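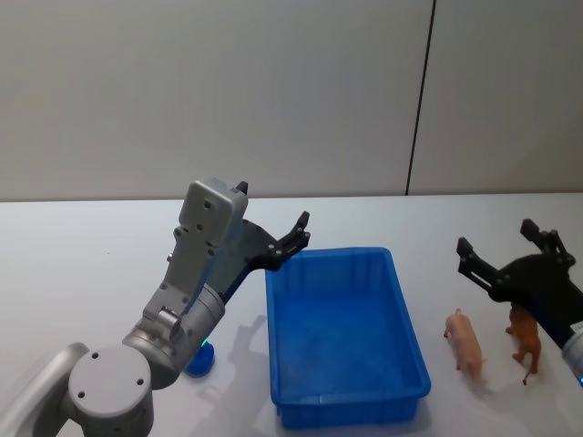
Caixa azul sem conteúdo, sobre mesa branca.

Apontamentos da unidade 8: Acondicionamento em caixas plásticas
Curso de Logística Interna, Holtine

1. Antes de encher
A caixa entra na mesa sempre vazia. Passa-se um pano no fundo e no rebordo e verifica-se se há fissuras nos cantos. Na mesa fica apenas o que vai ser usado nessa tarefa. A ficha de carga (modelo 153) preenche-se antes da primeira peça.

2. Primeira camada
As peças redondas ou irregulares vão para o meio do fundo, deitadas. As peças com arestas encostam às paredes. Não se empilha nada antes de o fundo estar coberto.

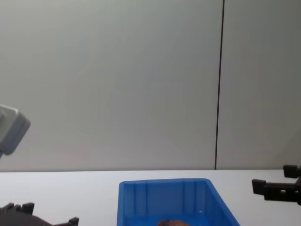 Por que se começa pelo centro da caixa?
O peso fica distribuído pelos dois lados e a caixa não tomba quando é levantada pelo rebordo. Nas peças muito leves a regra pode ser dispensada.

3. Altura de enchimento
O conteúdo não passa do rebordo. Uma caixa cheia demais não empilha bem e danifica a de cima. No armazém Tusora, que movimenta 3.000 caixas por mês, as devoluções registadas em fevereiro foram 871, quase todas por excesso de altura. Rever o quadro da unidade 7.

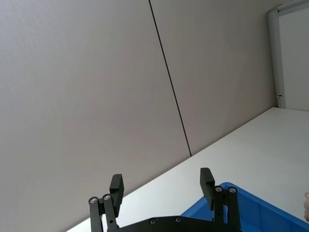
Onde se coloca a etiqueta?
Na face exterior mais curta, abaixo do rebordo, com o código virado para o corredor. As etiquetas antigas retiram-se antes de colar a nova.

Trabalho para a próxima aula: ler o caso Jomik e trazer preenchida uma ficha de carga para uma caixa com duas camadas. Entrega até às 18h.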